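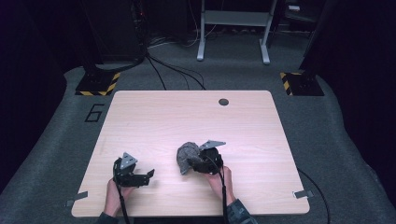 Plilberg hand grippers, sold as a pair. Gray cloth not included!

Plilberg Hand Grippers (pair), $1,298

So you want to know if a machine can fold your laundry. I get this question more than any other, usually from someone who has already opened the page for the Plilberg pair and got as far as the price. My short answer is sort of, slowly, and please don't throw out your laundry basket. The longer answer is pretty much the whole reason I stock these.

The Plilbergs are grippers you hold yourself. One in each hand, two fingers on each, and you do the chore with them while the recording runs. What you end up with is a pile of examples of a person doing a job with the same kind of fingers a robot would have, and that pile is what people train on. I've sold arms, I've sold vacuum cups, I've sold one very sad window-cleaning thing I'd like to forget, and this pair is the item I'd point a newcomer to first. It's cheaper than wrecking an arm, and you learn in one afternoon which chores are hard. (Spoiler: the ones you do without thinking.)

Try it with a wadded-up cloth on a bare table. You know where the corners are, more or less, and your fingers would find them for you. Two flat pads won't. You pinch, you lift, you find out you've grabbed the middle, you put it down and go again. My first evening with the demo pair I managed 3 decent folds before I gave up and made dinner. By the end of that week I was a lot quicker, and I still can't do it while talking.

Rugs are a different kind of trouble. They don't flop around the way a cloth does, so finding the edge is easy enough, but the edge lies down flat and you have to get one finger over it and one under. I like the Plilberg for this. The finger pads are tall blocks with a flat inner face, and they bring plenty of surface to a thick bound edge. The linkage arms are chunky black plastic with brass grommets, and I keep an eye on those myself when a pair comes back to me for service.

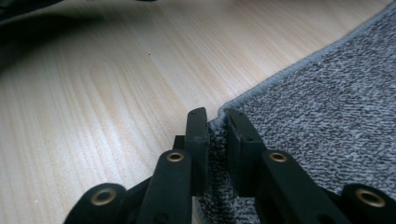

Kastriot Vukčević wrote to tell me I'm too generous about rugs. He has been running the same fingers on an arm in his workshop, and he says the pinch is the easy half: his arm gets hold of the edge nicely and then drags the whole rug along with it, because it has no idea when to stop pulling. A person feels that through the wrist. He'd rather see people record fewer perfect grabs and more of the boring tugging and smoothing afterward, and I've started passing that advice on to everyone who orders.

Now the shop-floor side, which a few of you asked about. Rags, gloves, bagged parts, shop towels, that sort of thing. I think machines are closer there than they are at home, mainly since you can decide where the bin goes and nobody's dog walks through it. Clorton, the little packing shop I do favors for, has an arm putting folded towels into cartons and it's fine at it. The towels arrive folded by people, though! Give it the heap straight from the dryer and you'd be standing there till closing time.

Some practical stuff before you order:

Each gripper has its own cable. Let them hang down past your wrists and keep them off the table, or you'll be pinching cable half the day.

Long sleeves are okay. Very loose cuffs will drive you nuts.

I ship within 7 days from the Tambunan warehouse. The pair comes boxed together and I don't split them, sorry, I tried it once and ended up with a drawer of lefts.

Replacement finger pads are $22 a set. The Parkodari pads look like they'd fit and they don't.

Your forearms will hurt the first day. Take breaks.

If you're choosing a first task, go with one cloth and a clear tabletop. Hold it up by two sides, let it hang, lay it down, repeat. It sounds like nothing and it's the bit that every fold starts with, so you'll want lots of it.

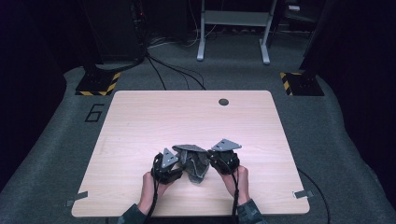 One buyer asked me whether it isn't a little backward, paying this much money to get worse at folding a cloth than her kids are. She also said she'd be happy with a machine that could only do dish towels, badly, as long as it did them overnight and didn't need her in the room. I'd buy that machine too. I don't have it to sell you yet, and when somebody tells me they do, I ask to see it start from a crumpled heap with no one tidying up between tries. So far I've had a lot of promises to call me back.

The demo pair is on the bench most afternoons if you'd like to have a go before spending anything. Bring a shirt.

Last updated: January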